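[kaleo-demos] Box packing: where we are, and what counts as a keeper
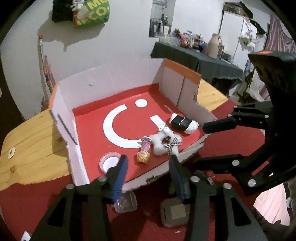
Marta Prokopenko wrote, December 2025:

> I still don't see why the packing task needs more than the sorting task did. We trained sorting on 88 demonstrations and it behaved itself. Now I'm told that 540 is the target and that we should all clear our evenings. Either the packing is much harder than it looks or somebody likes round numbers.
>
> Also, can we please agree on what to do with bad takes? Ustyna deletes hers. I keep mine and rename them "bad". Halyna, as far as I can tell, keeps hers and renames them "good".

Marta, 540 is not all that round. Round would be 500, and I was talked out of it.

Packing is harder because there are two hands in it and a box with walls. When we sorted, one gripper picked a thing up and let it fall in the general direction of a bin, and the bins were enormous. Now the fingers have to get in over a low cardboard wall, find room next to whatever is already lying there, and get out again without bringing half the contents along. The items don't help. A rolled sock squashes, a plush toy squashes differently, and a round plastic lid lying flat is a small private insult to anybody holding a two-finger gripper. I have watched Halyna go after a lid with a look I would not want pointed at me.

So: variety. That's where the number comes from. I don't want 540 copies of the same nice clean grab. The first model we trained on my own demos learned one thing extremely well, namely that objects live in the lower left corner. That's where I had been putting them, every time, without noticing. It would reach for the lower left corner with total confidence whether or not there was anything in it.

What I'd ask of everyone:

Move the box between takes. Turn it a bit. If it has a flap, leave the flap up sometimes and down other times.

Change what's in it. Soft things, hard things, shiny things, things with faces. Household junk is fine and I suspect we all have a supply.

Use both hands, but don't force it. If the second gripper has nothing to do, let it hover nearby the way a person's spare hand would. Please don't wave it around to look busy. The model will learn to look busy, and we have enough of that on this list.

Leave the background alone. I had a message from Marites Abella asking if she should hang a plain sheet behind her table, and the answer is no. Fridges, curtains, doorways, bags on hooks, all welcome. The Teltden set was recorded against a gray wall from start to finish and whatever we train on it goes to pieces in a kitchen.

Go at the speed you'd go if you were mildly bored. Ustyna's takes are beautiful and so slow that I checked twice whether my player had frozen.

Now the bad takes. Don't delete them, and don't call them good (Halyna). If you fumbled and recovered, that's a keeper, and I'd go so far as to say I want more of them – the model has to see a miss and a second try somewhere or it will just stand there after its first mistake. If you fumbled and gave up, put it in the folder called "abandoned". If you fumbled and then reached in with your actual fingers to fix it, that also goes in "abandoned", however quick you think you were.

One more thing on naming. The upload script reads the task name from the folder, and it is not clever. Last month it found "packing", "Packing", "pakcing" and "packing_FINAL" and set up four separate tasks. Lower case, spelled right, no opinions about finality.

As for the count, we have 423 in the packing folder before anyone has cleaned it. I'd like eight people to look through a share each and throw out the doubtful ones, and then we'll know how far off we are. I can take the first share. Marta, since you raised it, you're getting the second. If the rest of you would write to me off-list by the middle of January, I'll send out the splits and the login for the review page, which is slow in the mornings and logs you out if you so much as make tea.

Vira Tkachuk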